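ヴァムトン生活造形資料室　写真で見る収蔵・展示環境

卓上の積み木と壁面収納

最終更新：2023-06-01
印刷用ページ　｜　このページをメールで送る

ヴァムトン生活造形資料室では、日用の小物と遊具について、形、色および置き方の調査を行っています。本ページは、当資料室の卓上区画における積み木、花、壁面収納の様子を写真により紹介するものです。区画の設えは通年で大きく変わりませんが、卓上に置かれる積み木の位置はその都度異なります。各写真の間に見られる配置の違いも、あわせてご覧ください。

写真の掲載にあたっては、資料担当のララサティ・シレガルが選定を行い、用語の統一をハキム・ラトゥヘルが担当しました。用語は当資料室の「小物整理用語集」第二版によっています。旧版で「角材片」としていた小型の直方体は、第二版から「積み木」に含めました。旧版に基づく調査票を引き続きお使いの方は、読み替えをお願いいたします。

1　区画の概要

卓上区画は、天板と、淡いラベンダー色の壁面とからなります。天板は白地に灰色の筋が入った大理石模様で、積み木の色を見分けやすいことから、彩度の高い小物の配置にはおおむねこの天板を使用しています。木地のままの積み木は、白い天板の上では輪郭がやや弱く見えるため、記録の際には色つきの積み木と並べて置くことがあります。

壁面の色については、かつて白色と薄い灰色も検討しました。白色では天板との境が判別しにくく、薄い灰色では天板の模様と調子が近くなりすぎるとの意見があり、現在の色に落ち着いています。検討時の色見本は34枚あり、閲覧室の引き出しに保管しています。見本の裏面には照明の条件が鉛筆で書き込まれており、退色の確認にも用いています。

2　積み木

卓上に置かれる積み木は、立方体と直方体を基本とします。これに、溝や切り欠きのあるもの、断面が半円の樋に似た形のものが加わります。色は赤、黄、橙、ピンク、青緑、黄緑などで、塗装のない淡い色の木の積み木も使用しています。

当資料室の分類では、積み木をまず形で分け、次に色で分けます。色を先に立てる分類も一部の収蔵機関で行われていますが、同じ色でも製造時期により調子が異なる場合があり、後年の照合に困難が生じます。形を先に立てておけば、色の記載に揺れがあっても該当の箱に行き着くことができます。黄緑と緑、橙と濃い黄の区別は担当者によって判断が分かれやすいため、台帳には判断した者の氏名を併記します。

台帳の「姿勢」の欄には、積み木が立っているか、寝ているか、斜めに置かれているかを記入します。斜めとは、天板の手前の縁に対して平行でも直角でもない状態をいいます。傾いて他の積み木に載っている場合は「掛かり」とし、相手となる積み木の色を添えます。二つの積み木が側面を合わせて並ぶ場合は「並び」です。接しているかどうかが写真から判断できないときは空欄とし、推定による記入は行いません。

3　花と花瓶

卓の奥には、縦筋の入った紫色のガラスの花瓶を置いています。ひまわりと黄色の小花に緑の葉を添えた花束で、卓上の色の基準としても利用しています。撮影ごとに積み木の位置が変わっても、花瓶を目印とすることで、卓上のどの範囲が写っているかを把握できます。

花の選定はフロルラの協力によるものです。当初の案では青色の花も挙がりましたが、積み木の青緑と紛れるとの理由で見送られました。葉の一部が花瓶の縁から垂れる姿については、選定の際に切り揃えるべきかどうかの議論があり、輪郭が単調にならないことを優先してそのまま残しています。

花瓶の筋は、光の当たり方によって濃くも淡くも見えます。記録上の色名は「紫」に統一し、「薄紫」「濃紫」の別は設けていません。色調を問題とする調査では、写真からの読み取りに頼らず、閲覧室備え付けの色見本と照合してください。

4　壁面収納

壁面には白いワイヤー製の収納具を二箇所に設けています。奥の壁に一段のかご、左の壁に二段の棚という構成です。左の棚の上段にはベージュの布を納めます。下段と奥のかごは空けておくことを原則としており、卓上の小物を一時的に移す必要が生じた場合に使用します。

ワイヤー製とした理由は、中身の有無が扉や蓋を開けずに確認できる点にあります。一方で、小さな積み木は目の間から落ちるおそれがあります。移動の際は浅い箱に入れ、箱ごとかごに置いてください。左の棚はかごが傾斜しているため、丸みのある小物には適しません。

5　写真
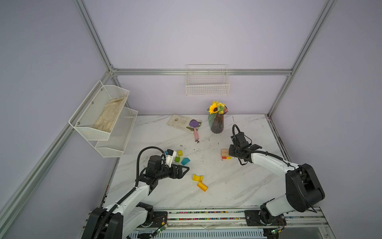 写真1　卓の中央付近に寄り集まった色つきの積み木。木の積み木が二つ並ぶ。 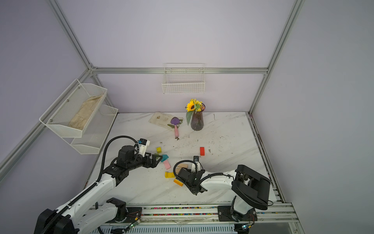
写真2　色の異なる積み木七点と、奥の花瓶。赤い積み木は右に離れて置かれている。左の棚の上段にベージュの布。
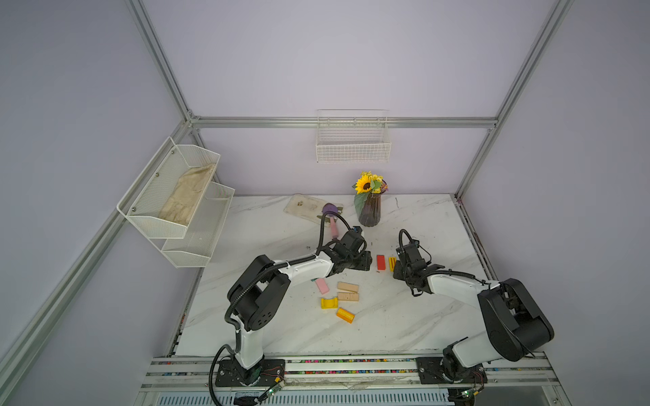 写真3　淡い色の木の積み木が並び、一方に小さな切り欠きがある。手前に樋形の黄色い積み木。

写真1～3　大理石模様の天板と積み木（ヴァムトン生活造形資料室）

6　写真の見方に関する補足

写真の番号は掲載順を示すもので、撮影の順序を表すものではありません。配置の変化を順を追って読み取る目的には使用できませんので、ご留意ください。

写真2では、黄緑の立方体が左にあり、その奥に青緑の積み木が角度をつけて置かれています。台帳の記載では青緑を「斜め」とします。その手前のピンクの積み木も「斜め」、さらに手前の黄色は「寝」となります。赤い積み木については、隣り合うものがないため、相手の欄は空欄となります。

写真3の黄色い積み木には、樋形のものが含まれます。形を先に立てる分類では、樋形は直方体とは別の箱に納められるものであり、色が同じであっても混ぜてはなりません。閲覧者から寄せられる照会のうち、この点に関するものが最も多く、19件に達しました。箱の側面に形の略図を貼付したのは、これらの照会を受けてのことです。

写真2および写真3には、花瓶の左に平らなトレーが見えます。トレーは積み木の分類には含めず、「受け具」として別に扱います。紫色の頭部とピンクの柄をもつ道具は「手道具」の項に属し、台帳では頭部の色と柄の色をこの順に記します。写真2のように一部がトレーに載っている場合、置き場所の欄には「受け具上（一部）」と記入してください。

7　卓上の整理

卓上を整理する際の手順は、整理担当のストリスノ・グナワンがまとめた「卓上整理要領」に定めています。主な事項は次のとおりです。

・整理を始める前に、積み木の配置を台帳に記入すること。
・木地の積み木と色つきの積み木は、別の箱に納めること。
・切り欠きや溝のある積み木は、切り欠きを上に向けて箱に入れること。
・花瓶は最後まで動かさないこと。やむを得ず動かす場合は、両手で胴を支えること。
・トレーは積み木を片付けた後に拭くこと。
・天板は乾いた布で奥から手前へ拭き、汚れが残る箇所に限り、固く絞った布を用いること。
・左の棚の布は天板の清拭に使用しないこと。

大理石模様の天板では、模様の筋と汚れとが見分けにくいことがあります。細かな黒い点は比較的目につきますが、灰色の擦れ跡は筋に紛れます。目の高さを天板に近づけ、斜めから確認するようにしてください。卓の右半分は見落としが多いとの報告があり、要領の改訂版では確認の順序を右奥からに改める予定です。

箱は閲覧室に隣接する棚に戻します。棚番号は箱の底面にも記載していますが、側面の番号と一致しない箱がある場合は、底面の番号を正とします。棚の並べ替えを行った際に側面の札を更新しなかったものが残っており、9月の点検時に貼り替えます。

8　関連資料

本ページに関連する資料として、次のものを閲覧室で公開しています。

「小物整理用語集」第二版（編集：ハキム・ラトゥヘル）
「卓上整理要領」（作成：ストリスノ・グナワン）
「積み木の形と箱　ホトン分類の試み」（イルファン・ハルトノ著）
「ピライ式台帳の記入例」（カイルル・グナワン編）

イルファン・ハルトノの著作は、樋形の積み木を直方体から独立させた最初の試案を収めています。当資料室の分類は同試案を基にしていますが、半円の切り欠きをもつ立方体の扱いについては異なる立場をとります。試案ではこれを樋形に含めるのに対し、当資料室では立方体に含め、備考欄に切り欠きの有無を記します。

ピライ式台帳は横書きの一枚様式で、姿勢、並び、掛かりの各欄が右端にまとめられています。用紙は閲覧室の窓口で配布しており、一回の申請につき50枚を上限とします。記入済みの用紙を寄贈いただく場合は、記入者名と記入の条件を添えてください。

9　閲覧および写真の利用

色見本、用語集および台帳の閲覧には、事前の申し込みが必要です。申込書には閲覧を希望する資料名と目的を記入し、窓口に提出してください。色見本は閲覧室外への持ち出しができません。退色を防ぐため、窓際の席での使用もご遠慮いただいています。

本ページの写真を教育または研究の目的で利用する場合は、出典として「ヴァムトン生活造形資料室」と写真番号を明記してください。色調の変更、左右の反転および部分の切り抜きを行う場合は、その旨を注記するものとします。営利目的での利用は個別に審査します。

写真の説明文に関する訂正のご指摘は、資料担当ララサティ・シレガルあてに書面でお寄せください。ご指摘の際は、写真番号と該当する語句をお示しくださいますようお願いいたします。

分類：展示環境 ＞ 卓上 ＞ 写真
タグ：積み木、花瓶、壁面収納、整理、台帳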